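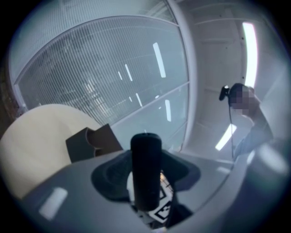
Opening: Why We Save Seeds at All

Good evening, and thank you for coming out, especially those of you who drove over from Herkesmont on that road. (Wait for people to settle. The back row always needs a moment.)

Start with the beans. I was given a jam jar of pole beans the spring we moved to Tilomden, with no label and no instructions, and I put them in far too early, and the frost took nearly all of them. The few that came through are the great-great-grandparents of every bean I grow now, which is a thing I still find wonderful in May when they come poking up!

Say this slowly: a seed from your own yard has already had a year of practice with your soil and your weather.

Part Two: What to Start With

Beans, peas, lettuce and tomatoes. They mostly pollinate themselves, so the plant you get is usually the plant you hoped for. Squash is another matter, and I'll tell the story of the summer I grew something between a pumpkin and a zucchini that even the neighbor's goats walked away from. (Keep it short. Last time the goats ate up almost 20 minutes.)

Remind them to leave the pods on the plant until they rattle. People get nervous and pick early. I did it for years. 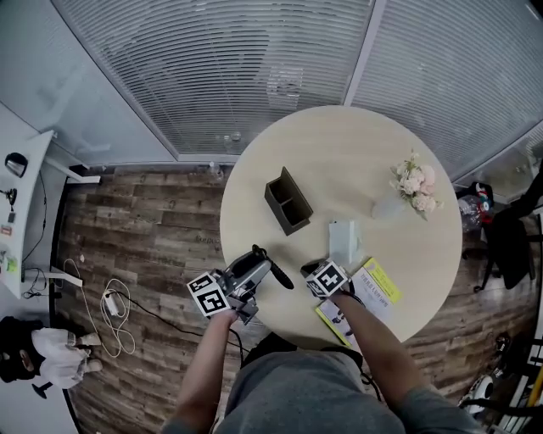 A listener at the Viliditz talk wrote to me afterward that she lets her lettuce go to seed right where it stands and just shakes the heads into a paper bag on a dry afternoon, and that she has never once bothered with a screen. I have tried it her way now and I like it very much, though you do get a good deal of fluff.

Part Three: Drying and Keeping

Paper envelopes, never plastic, until the seeds are truly dry. Then a jar with a tight lid, somewhere cool. Write the name and the year on it right away, however sure you are that you'll remember. I have a whole shoebox from Coughlan that says only "good ones."

Tomatoes need a couple of days in a cup of water first. Warn them about the smell, and please mention stirring it.

Then questions, and the swap table. Take what you'll plant, and bring some back in the fall if it does well for you.

Home | Talks | Growing Notes | Contact

This site uses cookies to remember your settings. Accept | Decline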